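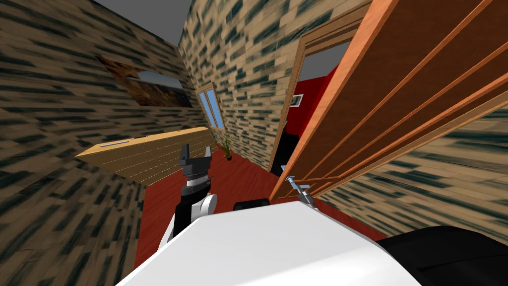

Ticket: right gripper won't let go of the door (Purnska house pack, trial license)

Opened 26 Dec 2022
Product: Purnska simulator, house pack
Robot model: Harby two-arm
Status: open, waiting on Pladatham support

Hi folks! I'm partway through the trial and mostly having a great time with it, but I've hit something I can't get past. I'm running the door task in the house with the red side room. The robot gets its right gripper onto the lower edge of the wooden door, and then the run just sits there. The arm reports "in contact" forever, and the next move (back off, drive through) never starts. No error, no timeout, nothing in the console.

The left arm is parked with its fingers open and isn't supposed to do anything in this task, so I don't think it's part of the problem. I'm also running with the camera tilt at whatever the door task sets by default. I haven't touched it.

What I've tried so far

Restarted the sim and reloaded the house. Same thing, same spot.

Swapped the door for the plain one from the starter pack. That one works! The robot lets go and rolls on through like it should. So my money's on the door with the raised strips, or on whatever shape the physics side uses for its edge.

Turned the contact force limit down to 200. The arm got slower and still hung. I put it back afterward.

Let it run all the way out to see if it would ever give up. It hung at step 902, and I killed it at step 1,464 when I needed the computer for something else.

Moved the robot's start point back a little, thinking it was coming in too close to the frame. It hung a bit later but otherwise no change.

Update, same evening

I found the Montecinos add-on in my install, which I'd forgotten I even turned on (it came bundled with the trial, I think?). With it switched off I got 2 clean runs, and then the third one hung again. So maybe it makes things worse, but it isn't the whole story.

What I need from you

Is there a setting for the release threshold on that door? I looked through the task file and only found the one for grabbing. And if this is a known bug, could you stretch my trial a little? I'd like to see the kitchen tasks before I decide on buying the full license.

Logs and my task file are attached. I can rerun anything you want, just tell me which settings to use.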